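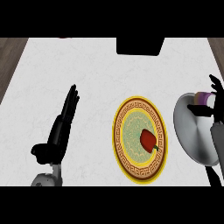

Simulator view, table-clearing task: pepper on the plate, cup and tray at the right hand.

Progress report to the Irwood small grants fund, 25 Aug 2023

Hi all! The Jokby build is moving along nicely, and I've now spent 2,069 dollars of the grant, mostly on motors and a power supply that costs more than my first car did (receipts are in the shared folder). The left arm is bolted to the bench at the Pelletier workshop and moves under its own power. The right one is still in pieces in a crate, waiting on a shoulder bearing.

Meanwhile I've been doing a lot in simulation — it's free and I can't break anything. The part I'm working on now is the right hand managing a cup and a big silver tray together, with the left hand kept up and out of the way. I ran 500 tries on the newest settings and 80 of them finished cleanly. Not great, but the last batch got 3, so I'll take it!

The thumb is my main headache. It has to press on the tray without letting the cup wander, and I keep going back and forth on how stiff to make it. Flutis, my control code, got a rewrite for this and is much easier to read now.

Next up is the bearing, then wiring the right arm. I'd like to have both arms on the bench by November, and I won't need more money before then.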